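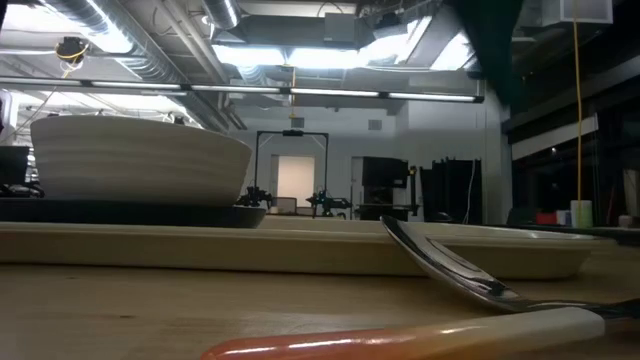 Endang Hartono has tested household water in Tremedcombe for nine years. Most of her work concerns limescale, and she is sceptical of much that is sold to remove it.

"The supply here is hard, and it stays hard whatever people clip to the pipe," she says. "The Lorkik borehole reads higher than Rolland, so two streets can get different results from the same kettle."

Her records run to 2801 samples, taken at the kitchen tap after a three-minute flush. Skipping the flush is the commonest fault in samples sent by post. "You are then measuring the pipework," she says.
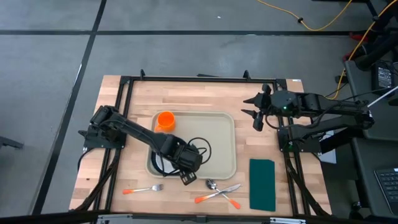
An orange cup on a beige tray.

For kettles she recommends citric acid, left to stand and then rinsed twice. Vinegar also works, but more slowly, and the smell lingers. She does not advise softening the drinking supply, and 69 of the homes on her list in Falier have kept one untreated tap for that purpose.

The next round of sampling begins in August. Hartono expects higher readings if the Lorkik pumps carry more of the load. "I would want two dry summers of figures before I said more than that."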